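Como limpar e arrumar a mesa depois do lanche, sem estragar a toalha

Uma toalha de tecido na mesa do dia a dia pede alguns cuidados que a mesa nua dispensa. As dicas desta página valem para mesas de cozinha, de copa ou de varanda onde se come, se trabalha e se larga de tudo um pouco.

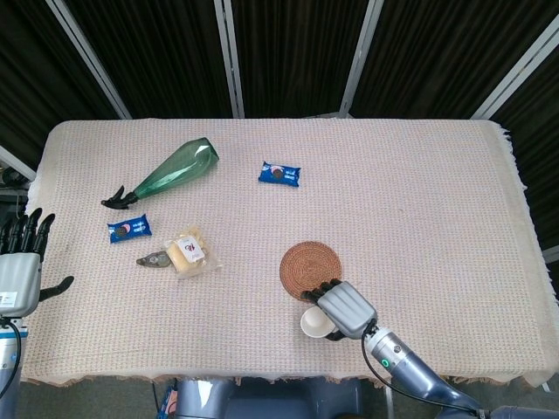 1. Retire primeiro o que pode tombar

Comece pelas xícaras e pelos copos, mesmo os que parecem vazios. Um resto de café no fundo basta para manchar uma toalha clara. Pegue a xícara pelo corpo, com a mão inteira, e leve direto para a pia. Xícara pequena de cerâmica branca não tem muito peso e vira com qualquer puxão no pano.

Se a xícara já estiver deitada, levante-a antes de mexer em qualquer outra coisa e passe um papel seco por baixo. Encoste o papel e espere. Esfregar espalha o líquido pela trama.

2. Tire o borrifador de cima da comida

Borrifador de produto de limpeza não fica na mesa junto com biscoito, queijo ou bolo. É um hábito comum: a pessoa limpa, larga o frasco num canto e serve o lanche ao lado. Guarde o frasco em pé, com o bico fechado, num armário separado dos alimentos.

Borrifador deitado costuma vazar pela rosca ou pelo gatilho. Se encontrar um assim, confira o tecido embaixo do bico. Produto com cloro desbota toalha colorida em poucos minutos, e o tom rosado ou bege claro é dos que mais mostram a marca. Enxágue o ponto com água fria na hora.

Quem reaproveita frascos deve colar uma etiqueta em cada um, com o nome do conteúdo e a data em que foi enchido. Frasco de plástico translúcido ajuda a ver o nível, mas a cor do plástico engana quanto à cor do líquido.

3. Separe o que está fechado do que já foi aberto

Pacotinhos individuais de biscoito ainda fechados voltam para a despensa. Os abertos vão para um pote com tampa ou para o lixo, se sobrou só farelo. Não adianta dobrar a ponta da embalagem pequena: ela não segura e o biscoito amolece de um dia para o outro.

Para guardar os pacotinhos, uma caixa baixa sem tampa resolve. Coloque-os de pé, como fichas num arquivo, com os mais antigos na frente. Uma caixa de sapato forrada com papel serve. Nós usamos uma caixa organizadora Flemley, do tamanho menor, que cabe na prateleira de cima.

4. Cuide do que precisa de geladeira

Queijo em pedaço, embalado em plástico, não deve passar a tarde na mesa. Em dia quente, guarde logo depois de servir. Bolo simples aguenta fora, coberto, mas bolo com creme ou recheio de leite segue a mesma regra do queijo.

Antes de guardar, leia a etiqueta e deixe-a virada para cima. Se precisar trocar a embalagem, recorte a etiqueta e prenda no pote novo com fita. Queijo amarelo dura mais embrulhado em papel-manteiga e depois num saco plástico. Só no plástico ele sua e fica pegajoso por fora.

Sachês e tubinhos pequenos (molho, creme, adoçante) somem facilmente na gaveta. Ponha todos num copo largo ou num potinho na porta da geladeira e jogue fora os que perderam a data.

5. Limpe o descanso de copo trançado

Descanso redondo de rattan junta migalha entre as voltas. Bata-o de leve contra a palma da mão, sobre a pia, e passe uma escova de dentes velha no sentido do trançado. Não deixe de molho. A fibra incha, perde a forma e, quando seca, o disco fica empenado.

Para mancha de café ou chá, use um pano úmido com uma gota de detergente neutro, passe outro só com água e seque à sombra, apoiado na vertical. Sol direto resseca e a fibra começa a quebrar nas bordas. Uma vez por ano, uma camada bem fina de óleo mineral devolve a flexibilidade. Tire todo o excesso, senão o óleo passa para a toalha.

Descanso ainda úmido em cima de tecido claro deixa um anel amarelado. Espere secar dos dois lados antes de devolver à mesa.

6. Sacuda a toalha sem espalhar migalhas

Com a mesa livre, dobre as quatro pontas para o centro, formando uma trouxa, e leve para fora. Sacuda pelo lado do avesso. Em apartamento, passe antes uma escova de roupa seca, puxando os farelos para uma pá pequena.

Toalha de trama fina em xadrez miúdo prende farelo de biscoito escuro. Se a escova não tirar, use a parte adesiva de um rolo para roupa. O nosso é um Skultano comum e o refil dura bastante quando usado só na toalha.

7. Franjas e barras soltas

Franja embaraçada se arruma com pente de dentes largos, com o tecido ainda úmido, do nó para a ponta. Lave a toalha dentro de um saco de malha, em água fria e centrifugação curta. Fora do saco, as franjas se enrolam umas nas outras e viram corda.

Barra desfiada deve ser resolvida logo. Apare os fios soltos com tesoura (nunca puxe) e passe uma costura reta a 9 milímetros da borda. Para quem não tem máquina, um ponto caseado à mão segura bem. Usamos linha de algodão Muñoz no tom mais próximo do tecido. Fita termocolante também funciona, mas sai depois de algumas lavagens quentes.

8. Recoloque a toalha

Estenda a toalha e alise do centro para as laterais com a mão aberta. O caimento deve ficar igual nos lados opostos. Pano comprido demais na frente engancha no joelho de quem senta e puxa o que está em cima.

Se a toalha escorrega, ponha por baixo uma manta antiderrapante, cortada 4 centímetros menor que o tampo em cada lado. A da Betenari é vendida em rolo e se corta com tesoura comum. Presilhas de metal também seguram, mas marcam o tecido com o tempo.

9. O que deixar na mesa

Deixe só o que se usa todo dia. Um descanso de copo, um guardanapeiro e talvez uma fruteira. O resto tem lugar no armário, na despensa ou na geladeira. Se a família belisca entre as refeições, reserve uma bandeja para os pacotinhos e leve a bandeja inteira embora na hora de limpar.

Manchas de gordura na toalha: cubra com amido de milho, espere meia hora, escove e só depois lave. Manchas de chocolate: raspe com as costas de uma faca e lave do avesso com água fria.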